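Skondby two-tier microwave shelf: six months in a small kitchen
By Mohammed-Awal Nutsugah
Jun 14, 2018

The Skondby is a free-standing metal shelf with two levels, sold flat-packed. I bought mine from Yakubu in December to get a large microwave off the worktop. It has carried the oven every day since, so what follows covers assembly, stability and cleaning over a reasonable period of use.

Assembly. The box contains the uprights, two shelf levels, a bag of bolts, four feet and a hex key. The instructions are one sheet, drawings only. Step 3 shows the lower level fitted before the feet. Do it the other way round, as two of the feet are awkward to start once the level is bolted in. Total time was 70 minutes, of which perhaps half went on that mistake. The hex key supplied is soft and began to round off before the last bolts were tight. Use your own if you have one.

Stability. Fitted loosely at first, squared against the wall, then tightened, the unit stands without rocking on a tiled floor. There is slight side-to-side movement when the microwave door is pulled open sharply. I retightened everything after 10 days and again in spring. The second time only one bolt took any further turn. There is no wall fixing in the box and no pre-drilled hole for one, which I count as a fault in a unit meant for a heavy appliance.

Fit. Measure the feet of your microwave, not the body. Ours is large and its feet come close to the front rail, but they do sit fully on the level. Ventilation at the back is good because nothing encloses it. The shelf shares a wall with a plastic drawer unit, and neither gets in the way of the other.
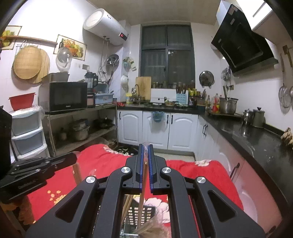

The shelf with the microwave on its upper level, drawer unit to the left. Chopsticks and basket on the table in front.

The drawer unit is a Mallel, bought separately. It is lighter than the shelf in every sense. The drawers run acceptably when half full and bind when loaded with tins. I would keep it for cloths, bags and packets. The top is flat and takes a basin without bowing, though I would not put anything hot on it.

Finish and cleaning. The coating on the Skondby has held up on the flat surfaces. It has chipped at one bolt head, where I slipped with the key, and the bare spot has been touched up with ordinary metal paint. Grease comes off with washing-up liquid and warm water. The joints hold crumbs and need a small brush. Steam from the hob has had no visible effect so far.

Noise. The microwave hums slightly more on metal than it did on the worktop. A thin rubber mat under its feet cured this.

Price. I paid 394 for the shelf, delivered. The Cudcombe equivalent was cheaper by a small margin but had a narrower upper level, and the oven would have overhung it.

Good points: rigid once tightened, open at the back, easy to wipe.
Bad points: poor hex key, wrong order in the instructions, no wall fixing.

I would buy it again for this oven. For a small microwave the Cudcombe would be enough.

Recent reviews
Mallel four-piece storage tub set
Cudcombe folding dish rack
Skondby under-sink organiser: long-term update
Which washing-up basin for a shallow sink?
Yakubu own-brand tablecloths compared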